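Chapter 6
Water in the Home

Learning goals
After reading this chapter you should be able to trace the path of water from a city main to a kitchen tap, read a household water bill, and compare the water used by different daily tasks.

Key terms: main, service line, meter, trap, fixture, flow rate, base charge

6.1 Where household water comes from

The town of Ullton gets its water from the Buckley Reservoir. The water is filtered and treated at a plant below the dam, then pumped to two storage tanks on high ground. From the tanks it flows downhill through large pipes called mains. Gravity does most of the work at this stage, so homes on low streets tend to have stronger pressure than homes near the tanks.

A smaller pipe, the service line, connects each home to the main. In Ullton the utility owns the service line up to the meter, and the homeowner owns the rest. This matters when a pipe breaks. A leak on the street side is repaired by the utility at no charge, while a leak on the house side is paid for by the owner.

Past the meter, the line splits. One branch feeds the cold taps, toilets and outdoor faucets. The other runs to the water heater and from there to the hot taps, shower and washing machine. The two branches meet again at each faucet, where the user mixes them.

6.2 The kitchen sink

Most of the water used in a kitchen passes through the sink. A single-basin sink leaves room for large pots. A double-basin sink lets a person wash on one side and rinse on the other, and with both basins filled partway a load of dishes can be done without running the tap. Under either type, a curved section of pipe called a trap holds a small amount of water, and this water blocks sewer gas from entering the room.

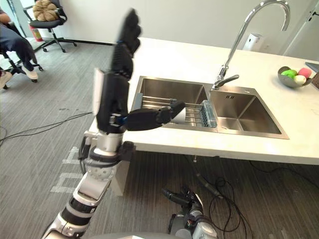

Residents who answered the Ullton water survey did not all agree that two basins save water. One wrote that she had grown up with a double sink and her family left the tap running over the second basin the whole time, so the bill was no lower than the neighbors'. What changed it, she said, was a stopper and a rule about turning the handle off between plates.

Her point is a useful one for this chapter. A fixture sets the limits on how much water can be used, but habit decides how much is used within those limits. The survey went to 1,000 homes, and 431 sent it back. We will return to the results in Section 6.5, where you will also look at who did not reply - and what that does to the findings.

6.3 Reading the meter

Many homes in Ullton have a Vastum meter, which shows gallons on a row of number wheels. To find the water used over a period, subtract the first reading from the second. If the last three digits move from 000 to 952 and no other digit changes, the home has used 952 gallons.

Before you go on
Find the water meter where you live, or ask an adult where it is. Write down the reading in the evening and again the next morning before any water is used. If the two readings differ, what might explain it?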